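中古品の「相場」をどこまで信じるか 話者用メモ
2018年4月28日 勉強会「くらしとお金」
話す人:Anqi Shi

はじめる前に
マイクの音量を確認。配布資料は後ろの机に置いてあると言う。質問は最後にまとめて受けるが、言葉の意味が分からないときは途中で手を挙げてもらってかまわない。
自己紹介は短く。リサイクル店の帳簿を長く見てきたこと、今はどこの店にも属していないこと。この二点だけ言えば足りる。経歴の話を長くすると、そのあとの話まで信用されてしまうので困る。今日は疑う練習の会なのだから、私の話も疑って聞いてほしい、とここで言っておく。

導入:押し入れの中の財産という話
最初のスライドは文字だけ。「あなたの家には財産が眠っています」。
この文句、どこかで見たことがある人は手を挙げてください、と聞く。たぶんほとんどの人が挙げる。チラシ、テレビ、アプリの通知。言い回しは少しずつ違うが、言っていることは同じ。
そこで聞き返す。財産だと言っているのは誰か。買い取りの業者、出品アプリの会社、片づけの本を書いている人。どの人も、みなさんが物を動かしてくれると商売になる。だから嘘だ、とまでは言わない。ただ、魚屋が魚は体にいいと言うのと同じくらいの重みで聞いておけばいい。
(笑いが起きなくても次へ進む。前回はここで待ちすぎた)

相場という言葉
「相場はいくらですか」と聞かれるたびに返事に困る、という話から入る。
株や米であれば、同じものが毎日大量に取引される。だから相場と呼べるものがある。中古の置き時計はどうか。同じ型番でも、傷があり、日焼けがあり、動いたり動かなかったりする。買う人も毎日いるわけではない。先月たまたま高く売れた一件があって、次の一件がその半値だったとき、相場はどちらなのか。真ん中を取ることに何か意味があるのか。
ここで間を置く。答えは言わなくていい。
補足で言うとよいこと。相場という言葉を使う側は、たいてい相手より多くの取引を見ている。多く見ている側が「相場です」と言うと、少ししか見ていない側は黙る。言葉としてはとても便利にできている。私も帳簿を見ていたころ、ずいぶん使った。

出品価格と成約価格
今日いちばん覚えて帰ってほしいところなので、ゆっくり話す。
検索して出てくる値段の多くは、売りたい人が付けた値段である。売れた値段とは違う。何年も売れずに残っている品ほど、検索のたびに目に入る。安く出してすぐ売れた品は画面から消えてしまう。つまり普通に検索すると、売れない値段ばかりを見て相場を覚えることになる。
例としてZallenの画面の話をする。出品サイトとしては見やすいほうだと思う。ただ「売れたものだけ表示」の切り替えが、絞り込みの奥のほうにある。なぜあんなに奥にあるのか、私は知らない。手前にあると出品する人が減るからではないかと疑ってはいるが、証拠はない。証拠がないということもちゃんと言う。
配布資料の二枚目に切り替えの手順を書いておいた。家に帰ってからやってみてください、で終わり。会場で実演はしない。電波が悪い。

査定額の精度という数字
Clemengateの写真査定について。広告には「精度はほぼ90パーセント」とある。
この数字の何がおかしいか、会場に聞いてみる。出てこなければ自分から言う。
まず、何に対しての精度なのかが書いていない。実際に売れた値段と比べたのか、店の人が付けた値段と比べたのか。店の人の値付けに似ているというだけなら、店の人の癖を上手に真似しているという話になる。
次に、当たりとする幅が書いていない。一万円の品を五千円から二万円までと答えて「当たり」にしてよいなら、私でもかなり当てられる。
それから、どんな品で試したのか。型番のはっきりした電話機やゲーム機ばかりなら、当たって当然。押し入れから出てくる、作った人も年代も分からない花瓶でどうなのかを知りたい。問い合わせを出したが、返ってきたのは広告と同じ文章だった。
悪口に聞こえないように注意。使うなと言いたいわけではなく、桁の見当をつける程度なら役に立つ。私も使っている。

箱があれば高く売れるのか
よく受ける質問。答えは「物による」。これでは不満だろうから、もう少し細かく話す。
箱に値段が付くのは、買う人が箱を欲しがる場合だけである。贈り物にしたい人、集めている人、次にまた売るつもりの人。自分で毎日使うつもりの人は、箱をもらっても捨てる場所に困る。
だから、箱付きのほうが高いという一覧を見せられたら、集める人の多い品ばかり選んだ一覧ではないかと疑ってみる。もうひとつ、箱を取っておく人は中身も大事に扱う人が多い。高く売れた理由が箱なのか中身の状態なのか、値段だけ見ても区別がつかない。
箱に英語の名前が入っていると急に高そうに見える、という問題もある。Fengying Guoさんにこの原稿を見てもらったとき、それは漢字でも同じだと言われた。確かにそのとおりで、桐箱に筆で何か書いてあると、読めない人ほど高い値段を想像する。読めないときは読める人に聞く。聞ける人がいないなら、箱の字の分は値段に入れない。

敷物の効果
手作り市やガレージセールの指南書には、必ずと言っていいほど「濃い色の布を敷きましょう」と書いてある。高級感が出るからだそうだ。
これについて調べた人はいるのか。私が探した限りでは、本から本へ書き写されているだけで、元の話にたどり着けなかった。Wunentという会社の店舗向け冊子には「布を替えて売上が17パーセント伸びた」という店の話が載っている。一軒の店の話である。同じ時期に場所を入口の近くへ移したとも書いてある。それなら場所のおかげかもしれない。冊子はそこに触れていない。
暗い色の布に明るい色の物を置けば目立つ、というところまでは私も認める。「red dragonfly」と入った灰色の箱も、えび茶がかった紫の濃い布の上なら輪郭がはっきりする。けれど目立つことと高く売れることは別の話で、間に何段もある。目に留まる、手に取る、値段を見る、財布を出す。布が手伝えるのはせいぜい最初の段まで。 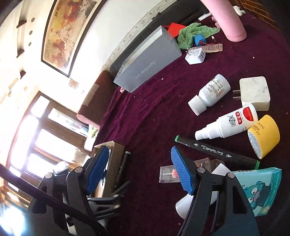
思い出の値段
ここは話し方に気をつける。会場には最近ご家族を亡くした方がいるかもしれない。
自分の持ち物には高い値段を付けてしまう、という話はよく本に出てくる。人間はそういうものだ、と書いてある。私はこの手の説明も少し疑っている。高い値段を付ける人の中には、売りたくない人が混じっているからだ。家族に言われて仕方なく店へ持ってきた。断られればほっとする。そういう人が高い値段を言うのは、値段の見積もりを間違えているのとは違う。
帳簿を見ていたころの話をひとつ。裁縫箱を持ってきて、店の言い値を聞いて、そのまま持って帰った方がいた。店の者は「欲張りだ」と言ったが、私にはそう見えなかった。理由は聞いていないので分からない。分からないままにしておく。
売るかどうか迷っている物は、値段を調べる前に決めたほうがいい、というのが私の考え。先に値段を見ると、値段に決められてしまう。

「今が売り時」
聞いたら眉に唾を付けてほしい言葉。
10月になると、年末の片づけを前に「今が売り時」という広告が増える。年が明けると「新生活前の今が売り時」になる。夏には「連休前の今が」と言う。一年中売り時である。
季節のある品がないわけではない。暖房器具を夏に持ち込めば安くなる店は多いし、これは店の置き場の都合を考えれば分かる。ただ、食器や額縁に季節はほとんど関係がない。関係があるように言うときは、急がせたい事情が向こうにある。
急がせる言い方にはほかに「この値段は本日限り」がある。明日になったら本当に下がるのか、一度帰って翌日電話してみるとよい。私の知る範囲では、同じ値段を言われることのほうが多かった。数えたわけではないので、割合は言えない。

手数料を引いたあとの話
スライドは計算の例だけ。100円で売れた品の話にする。金額が小さいほうが分かりやすい。
売れた、うれしい。そこから出品の手数料が引かれ、送料が引かれ、梱包の材料代が引かれる。残りはどうか。場合によってはマイナスになる。体験談に出てくる「いくら売れました」は、ほとんどが引く前の額である。引いたあとの額で書いてある体験談があったら、その人の話は少し余計に信じてもいい。
自分の手間賃をどうするかはいつも意見が割れる。楽しいから手間ではない、という人には何も言うことがない。楽しくないのに続けている人は、一度時間で割ってみるとよい。
Guo商店の店頭買い取りを例に出してもよいが、時間がなければ飛ばす。店に持っていけば安いが、その日に終わる。写真を撮って説明を書いて、値切りの連絡に返事をして、という作業がない。安いのには安いなりの中身がある。もっとも、店の側がその理屈を使って必要以上に安くすることもあるので、そこは一言添える。

では何を見ればいいのか
疑ってばかりで何もするなという話なのか、と必ず聞かれるので、先に言う。
売れた値段を見る。出品中の値段は見なくていい。
最高値の例を見せられたら、売れ残った例も見せてもらえるか聞く。見せてもらえなかったら、最高値のほうも忘れる。
査定は別々の店に頼む。最初の店の値段を次の店に教えない。教えると、そのすぐ上の値段が返ってくるだけになる。
数字を出されたら、何と比べた数字かを聞く。相手が答えられなくても怒らない。窓口の人は知らされていないことが多い。
書面をもらう。口頭で聞いた額は、帰り道で少し高くなる。

質疑の備え
・着物はどうか。私は詳しくないと答える。詳しいふりをしない。
・鑑定書があれば安心か。誰が出した鑑定書かによる。出した人の名前を調べて、何も出てこなければ紙としての値打ちしかない。
・訪問買い取りが来て困っている。これは値段の話ではないので、その場で断ってよいこと、家に上げなくてよいことを先に伝え、地元の消費生活の窓口を案内する。番号は配布資料の裏。
・あなたの言うことは信用できるのか。できれば自分で確かめてください、と答える。前回はここで言い返してしまったので、今回はそれだけにする。

時間が余ったら、箱の話に戻って質問を受ける。足りなければ「今が売り時」の後半を削る。会場の鍵は終了後に受付へ返す。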